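2020-10-10, bench notebook, Gresthorpe shop

Long day, and I want to get it down before I forget the good parts. Zahira and I had promised each other we would stop arguing over lunch about whether the small arm is ready for chores and just write out what we would trust it with. Slamet Lau came by with tea (thank you, Slamet, the ginger one is much better than the last box) and ended up staying most of the afternoon, so count his opinions in here too, whether he wanted them counted or not.

Our list of chores hasn't changed since July. Wiping down a bench, putting hand tools back on their hooks, sorting mixed screws into trays, folding shop rags, and carrying a mug to the sink without a disaster. My own feeling this morning was that the arm can do 2 of these well enough that I would leave the room. Zahira says one. Slamet Lau, who has only ever watched it on a good day, says 3, and I love him for it.

Screws are the one I would defend to anybody. Give it a shallow tray and decent light and it plods along at its own pace, and I have gone home and come back to trays I was happy to use. Rags are the sad one. A rag never lies the same way twice, and what comes out the other end looks like something a dog slept on. Retno has been very patient with the rags and I think she should be given a week off from them.

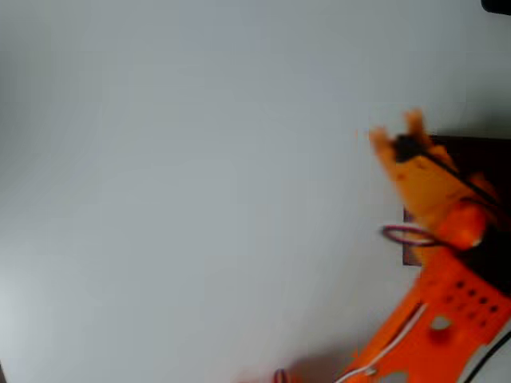
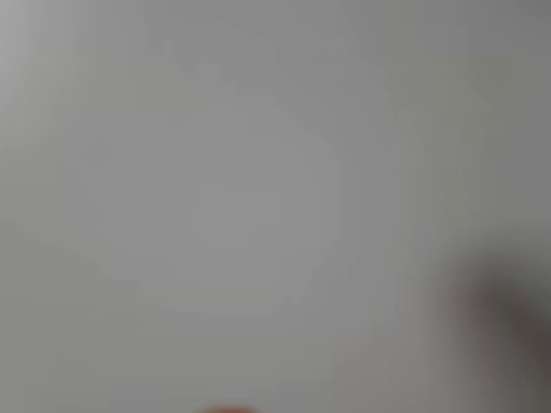
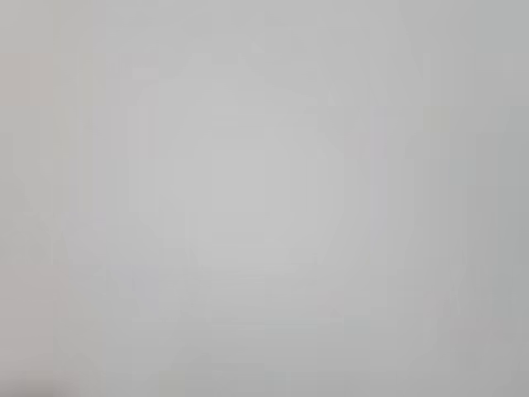 Wiping is where I have changed my mind the most, and I would like to set the reasons down properly because Widad will ask me on the next call. When I first wrote it up for the Zakik people I put wiping near the easy end. You hold a cloth, you go back and forth, a child can do it. But a child looks at the table and knows where the table is, and knows how hard she is pressing without thinking of it at all. Look at how much plain, pale surface there is in the first one, with the orange arm and its wires all bunched over on the right, and then ask yourself what you would steer by out in the middle of that. No seam, no mark, no scratch to hang on to. I can run my palm over a thing like that and feel my way. The arm we have can't, and I don't think a faster computer would fix it by itself.

Zahira's answer is to give the poor thing some help, and she may be right. She would like a few bits of colored tape along the edges of whatever it is supposed to clean, the way you might put a strip on the stairs for your grandmother. I grumbled that a kitchen with tape on every counter is a kitchen where somebody has done half the chore already. She said people rinse plates before they go in the dishwasher and still call it a dishwasher. I have been chewing on that for hours and haven't come up with a good reply — if anyone reading this has one, please pencil it in the margin.

The mug I would rather leave for the Asance gripper, whenever it gets here. Slamet Sinaga has used one at his old job and speaks of it very warmly. The fingers we have are fine for handles that stick out politely, but our mugs here are a mixed family and some of them are squat little things with handles you can barely get a knuckle through. Tools on hooks I would call nearly there. The long wrenches go up nicely, and the pliers would too if they would only stay shut.

Retno asked me at the door whether I would have one at home, and I said yes, for the screws, and she pointed out that I don't have any screws at home. Fair enough! What I have at home is crumbs, and laundry, and a pan that needs soaking. I suppose what I would really pay for is a machine that does the counter after supper, slowly, while I sit down. It could take around 6 times as long as I do and I wouldn't mind a bit so long as I didn't have to watch it.

Things to do, before they slide off the page:

Zahira to try the tape, matte if we have it, and write down which color.

Me to rewrite the wiping section for Zakik and move it down to the hard end.

Ask Tanabe about softer pads for the fingers, and whether they sell them in small lots.

Retno, no rags until further notice. I mean it.

Slamet Lau left his thermos on the shelf by the drill press.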